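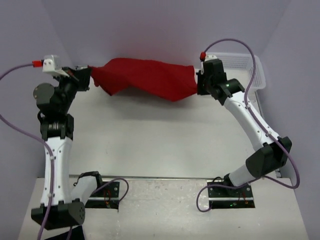 Home | Meetings | Minutes | Code | Wiki | Contact

Keston Manipulation Software Group
Minutes, July meeting

Start: 10:00 a.m.
Chair: Despina Pavlović
Present: control, perception, planning, tooling. Hájek site joined by phone until item 5.
Apologies: Pluldale site

1. Minutes of the last meeting

Approved with one correction. Under item 4, "camera clock" should read "arm clock." The wiki copy has been changed.

2. Actions carried over

Log rotation on the cell computer: done.

Written procedure for recovering after a protective stop: draft exists, not reviewed. Carried over again. The chair asked that it be reviewed before the next release and not after.

Move the grasp labels out of the spreadsheet: done. The spreadsheet is now read-only and will be deleted once planning confirms that nothing still imports it.

3. Control

The main topic was the two-arm cloth hold, where both grippers have the same piece of cloth and the arms have to keep a steady distance between them while they move it.

Control reported that the old method ran each arm on its own path and trusted the two paths to line up in time. On slow moves this was fine. On faster moves one arm would lead the other at the start and the cloth was pulled tight for a moment, then went slack. The new method treats the midpoint between the grippers as the thing being moved, with the gap as a separate value. Both arms get their targets from the same loop tick.

The new controller has been running on the Nornmont branch. The gap value is now set per cloth type in the task file. Perception asked whether it could be changed during a run. Control said yes, but the change is limited in speed and the limit is hard-coded for now. Agreed to make it a setting.

There was a long discussion about force. The arms report an estimate from motor current, and it is too noisy near the wrist to tell a light pull on fabric from friction. Control has a filter that helps but adds a delay of 30 ms. Planning said the delay is acceptable for lifting and holding but too long for laying cloth down along an edge. No decision. Control will record both versions on the same set of moves so the group can compare plots.

Control also noted that the joint limit warning on the right arm shows up too often in high poses. The limit in the config file is tighter than it needs to be. It was copied from the single-arm setup and never changed. To be fixed this week.

4. Perception

The cloth segmentation model was retrained with the new labels. The training set now has 1,057 images. Results on solid colors are good, including when the cloth is twisted between the grippers and most of it is in folds. Patterned cloth is still weak, and white cloth on the white tabletop is the worst case. Perception does not want to fix this by changing the table. Hájek agreed and said their tables are dark, so a fix that depends on table color would not carry over.

Corner detection is a separate problem. When a cloth is held at both ends and bunched up, the model often reports a corner where there is only a fold hanging down. The planner then sends an arm to pick up the false corner. Perception proposed a confidence cutoff. Planning said a cutoff alone would make the system stop and wait too often, and asked for a ranked list of candidates so it can choose a different one. Agreed to try the ranked list first, with a maximum of 16 candidates per image.

Question from tooling: does the model need to run on every image while the arms are only holding? Perception said no. It can drop to a lower rate in the hold state, which would free the graphics card for the recorder. Tooling to add the state flag to the message.

5. Planning

Collision checks between the two arms were the slowest part of planning a handover. Planning now does a coarse check first, using simple capsules around each link, and runs the full mesh check only when the capsules touch. Planning time is down, though no figures were brought to the meeting. The chair asked for figures next time.

The cables are not in the collision model. Each gripper has a cable that loops away from the arm, and the planner does not know about either. Two options were discussed:

- add a fat capsule around the wrist to stand in for the loop
- add a penalty for wrist rotation so that the loop stays on the outer side

Planning prefers the second. Control pointed out that the penalty will sometimes lead to a longer route for the elbow, and the elbow on the right arm is already close to the basket at the back corner of the table. Planning will add the basket to the model as a fixed box. Agreed to try the penalty on the Nornmont branch with the box in place.

Hájek left the call at this point.

6. Tooling

The recorder drops messages when both arms publish at 1,000 Hz and the video streams are being written to the same disk. The short-term fix is to write joint data to memory and flush it at the end of each episode. The drawback is that a crash loses the episode. The group accepted this for testing only.

The replay tool can now step through an episode by message as well as by time. It still draws the left and right arms in the same color. Several people asked for this to be changed.

Build times were raised again. Tooling said that most of the time goes into rebuilding the message package, and asked people to stop adding fields one at a time.

7. Release

The next release will be cut from main once the shared-tick controller is merged. The ranked corner list will be included if it is ready. The wrist penalty will not be included. Pluldale is to get the release by the usual route and should be told in advance that the task file format has changed.

8. Any other business

Planning asked for the meeting to be kept to an hour. Left open.

Actions

Control: merge shared-tick controller; make gap speed limit a setting; correct right arm joint limits; record filtered and unfiltered force on the same moves.
Perception: ranked corner candidates; lower rate in hold state.
Planning: basket as fixed box; wrist rotation penalty on branch; timing figures for the capsule check; confirm spreadsheet imports.
Tooling: state flag in message; memory buffer in recorder; arm colors in replay tool.
Despina Pavlović: find a reviewer for the recovery procedure; write to Pluldale about the task file.

Meeting closed 11:40 a.m.

Contact the group | © Keston Manipulation Software Group | Back to top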